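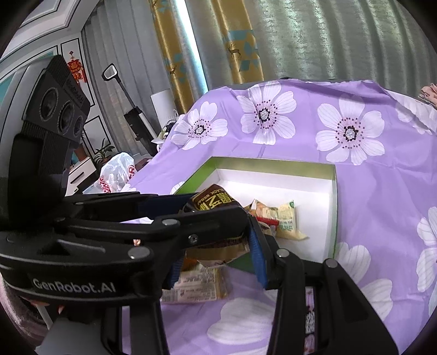
Packaged snacks on a purple floral tablecloth, among them a dark brown and black packet with large yellow Chinese characters.

Snack table

A snack table is a table set out with small things to eat between meals, mostly packaged, so people can grab something without anyone having to cook. I've kept one going at my place in Grarnilthorpe for years, so I'm writing this entry partly from habit (and partly with crumbs on my sleeve).

Contents

Individually wrapped snacks are the usual choice. Crackers, rice cakes, wafers, candy, seeds and so on. Black sesame is a big favorite in Chinese sweets and shows up in soft candies, cookies and powders you stir into hot water. It tastes nutty and a little toasty, and it will absolutely get in your teeth! Juraj Kollár, my neighbor, likes it better than chocolate, and I'm slowly coming around.

The cloth

A printed cloth is common and I'm all for it. Big flowers hide tea stains much better than plain white does. Mine gets washed on Wednesday, more or less.

Storage

Wrapped snacks keep best somewhere cool and dry. Check the date on the back, usually somewhere near the barcode, and put the older packets on top. Opened ones go in a jar with a tight lid. Sesame has a lot of oil in it, so it can go stale and bitter if you forget about it, and I have forgotten about it plenty of times.

Seasons

December is the busy month at our house. Last winter I put out 23 packets before supper and had 3 left by bedtime, two of them the plain crackers that Halina Mazurek brings every year.

See also: Tea table, Potluck, Candy dish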